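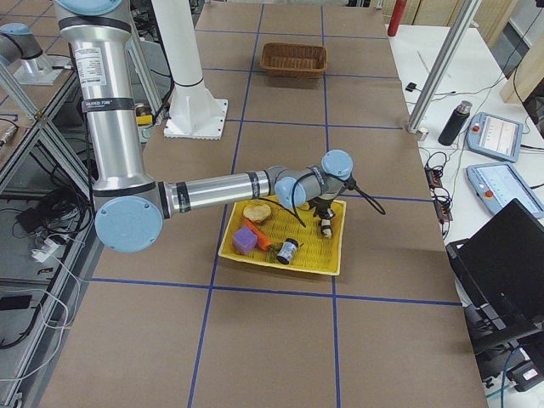 4. Laying out and taping the table

Do this before any teaching. If the table is already papered and the tape is flat, skip to section 5.

4.1 Power down both arms. E-stop in on each pendant, then breaker.

4.2 Strip old paper. Don't scrape under the pedestal plates.

4.3 Roll out new brown paper, cut to 2000 mm. Pull tight from the far end. No wrinkles, the wrist camera picks them up.

4.4 Run the blue tape. Long lines first, cross lines after. Press down with a cloth, not a fingernail.

Note: tape lines are for people and for the camera check. The arm doesnt use them for position.

4.5 Tray goes down flat, perforated grid facing up. Items in any order. Wicker basket stays empty until 4.9.

4.6 Check cable loops at the wrist. Slack enough for a full turn, not so much it drags in the tray. Retie if in doubt.

CAUTION: hands off the table once the breaker is on. Pendant holder is the only one who calls clear.

4.7 Breaker on, release e-stops. Load job 594 from the Pakzad folder. Speed 13 percent, no higher for first run.

4.8 Jog to the basket view and look at the wrist camera picture. You want the whole rim of the basket and blue tape on more than one side. The picture comes out tilted, leave it. Gripper finger showing at the bottom is normal.

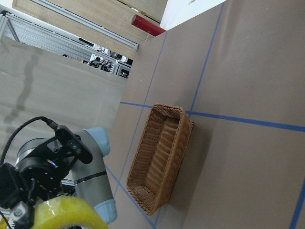 4.9 Run the dry cycle, both arms, nothing gripped. Watch the forearm where it passes low over the basket. If it touches the rim, stop and raise the approach point. Dont move the basket to suit the arm.

4.10 Keep the side desk tidy. Pendants flat, screens up, red buttons where you can hit them without looking. Drinks away from the table edge please (Homa Daneshvar has asked twice).
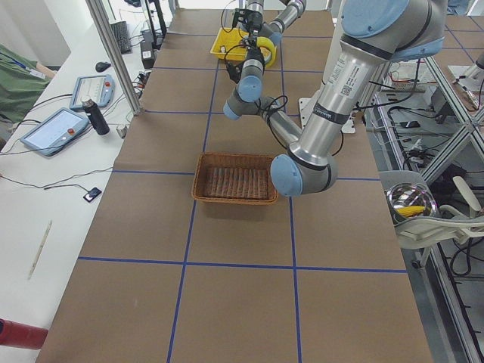
Cables on that desk get routed behind the pendants, never over them. Same for the sensor lead.

4.11 Dry cycle clean? Save as a new job, dont overwrite 594. Write month and initials in the Hornell log, e.g. September HD.

Worn finger pads: see section 7. Order from Grirenico, allow extra time.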